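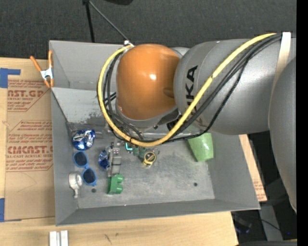 ## 3 Kosten und Kostenstellen

Die Tischlerei Lüthi in Cesten fertigt im März 105 Stühle. Für Holz, Leim und Beschläge fallen 1.650 Euro an. Diese Beträge lassen sich dem einzelnen Stuhl zurechnen und heißen **Einzelkosten**. Miete und Versicherung entstehen dagegen für den Betrieb als Ganzes; sie gehören zu den **Gemeinkosten**.

Burgi Bühler führt die Bücher und verteilt die Gemeinkosten auf 2 Kostenstellen, Werkstatt und Verwaltung. Abschnitt 3.1 behandelt die Wahl des Verteilungsschlüssels, Abschnitt 3.2 den Betriebsabrechnungsbogen. Die Grundbegriffe aus Kapitel 2 werden vorausgesetzt.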